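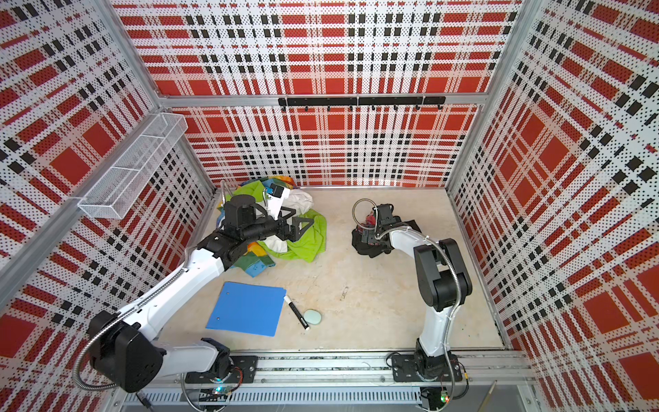
Finger comparison on the two-arm cell, first numbers. We have been running the Dotano parallel fingers against the Plitadska set on mixed laundry, same wrist, same controller (Menon), same approach speed. Task is single-item pick from a heap or from the floor, lift, hold, release. Approach angle mattered more than I expected. The right arm gets nearly straight down onto something like the black garment on the open floor, while the left has to come in along a shallow diagonal to reach the heap in the back corner. I logged the two arms separately for that reason.

Dotano: 200 attempts per arm. Double picks (more than one item lifted) were the main failure in the heap. Missed picks were the main failure on the flat floor.
Plitadska: same count. Fewer doubles, more misses, and the misses are mostly on thin fabric lying flat.

Fingertip opening was capped at 32 mm for both sets. Before I run the second half I would like opinions on whether that cap is sensible.

sekar_oei
Posted 22 July 2025

htarigan wrote:

The cap is too small for knits. With a thick sweatshirt you are trying to pinch a fold, and the fold has to form before the fingers close on it. At 32 mm the fingertips land on top of the bump and flatten it. Open wider, press down, then close. We had the same complaint with the Dotano set until we changed the close profile.

Also, what is the finger force on each? Comparing two sets at the same motor current says very little if the linkage ratios differ.

sekar_oei wrote:

Same current, not same tip force. I don't have a load cell that fits between the Plitadska tips. Fair criticism. I will measure the Dotano set and borrow something thinner for the other one.

sutrisno_p wrote:

I disagree with Herman on the opening. Wider means you pull in the neighbor as well. In a heap with a towel on top of a sheet on top of something else, doubles go up faster than misses go down. I would keep the cap in the heap and lift it on the floor. Two regimes, two settings. Nothing forces you to use one number for both.

htarigan wrote:

Then the comparison is between settings and not between fingers. She asked which set is better.

sutrisno_p wrote:

She asked whether the cap is sensible. It is sensible in one of the two cases.

marlina_g wrote:

Two questions on the hardware side.

1. Are you still running the metal conduit down to the wrist on both arms? The loop near the right gripper is big. On ours a loop like that came down on the fabric at low approach heights, and we blamed the fingers for a week.

2. Which camera is driving the pick point, the fixed one or the wrist one? If it is the fixed one, your miss rate on the floor is partly a calibration number.

sekar_oei wrote:

1. Yes, both arms. I have not seen contact, but I have not looked for it either. I will add a check at minimum height.

2. Fixed camera picks the target, wrist camera (Nindero) corrects over the last part of the descent. I logged 622 corrections over all runs. Distribution is fairly tight except for one group of outliers, and those all come from the same item. Wrist view of it:
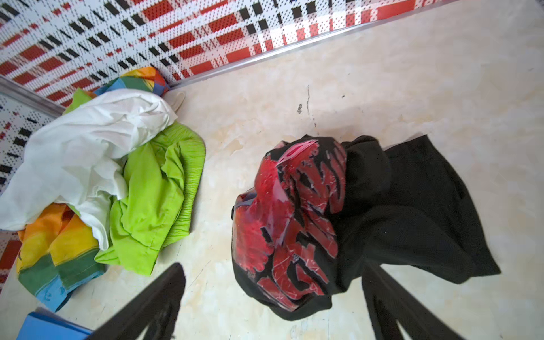

Glare is what I suspect for the outliers. The correction step looks for fabric edges and local folds, and it needs reasonably even texture to do that. The red print on the black garment is shiny enough to throw white highlights, and the jagged shapes have black outlines, so there is a lot of strong edge in there that has nothing to do with the fold. The corrected point tends to land on the border of a printed shape. On the plain black fabric next to it the correction behaves. The lime green piece never produced an outlier either, and its edge is a gift to the detector.

Exposure is fixed. I tried auto exposure in an earlier test, and it shifted each time the fingers came over a bright item.

mdeluca wrote:

Put a polarizer on the wrist camera before you touch the detector. Cheap, takes ten minutes. You lose some light, but you look well lit from above so there is room.

Second point. Both fingers come in from the bottom of the view and the left one is a bit soft. If focus is set for the floor, fine, but then you can't use that view to judge whether the tip is in contact with the cloth. Are you using it for that anywhere?

sekar_oei wrote:

Yes, for the slip check after closing. It compares the tip region before and after the first 6 mm of lift. That probably explains the false slips I have been throwing out by hand.

htarigan wrote:

How many did you throw out?

sekar_oei wrote:

I did not keep a count. They are flagged in the log, so it can be recovered.

htarigan wrote:

Please recover it. If the dark items give more false slips than the light ones and you discarded them by hand, the miss rates in your first post are off for both sets, and not by the same amount. The tips are black and so is the garment.

marlina_g wrote:

Agree with Herman here. I would also mask the walls. That red and black plaid shows up in the wrist view any time the arm works toward the back, and it is the same color pair as the print. An edge detector will find plenty to do up there.

sekar_oei wrote:

The walls are already masked in the fixed camera. They are not masked at the wrist, where the mask would have to move with the arm pose. Doable with the Menon pose stream, but its timestamps lag the Nindero ones and I have not measured by how much.

mdeluca wrote:

Measure that first. A lag there also goes straight into your corrections.

sutrisno_p wrote:

For what it's worth, I would still expect Plitadska to come out ahead in the heap after all the fixes. Narrow tips go between layers. On the floor I would not bet on either.

htarigan wrote:

I would bet on Dotano on the floor, at a wider opening.

sekar_oei wrote:

Plan for the second half:
- pose lag measured, wrist mask added
- polarizer on, fixed exposure reset
- tip force matched instead of current
- slip check moved to motor current, discarded trials put back in
- 32 mm cap in the heap, no cap on the floor, plus a short floor block with the cap on so the old numbers can be compared

The force measurement depends on when I get the thin load cell. If it slips to October I will post the camera results on their own first.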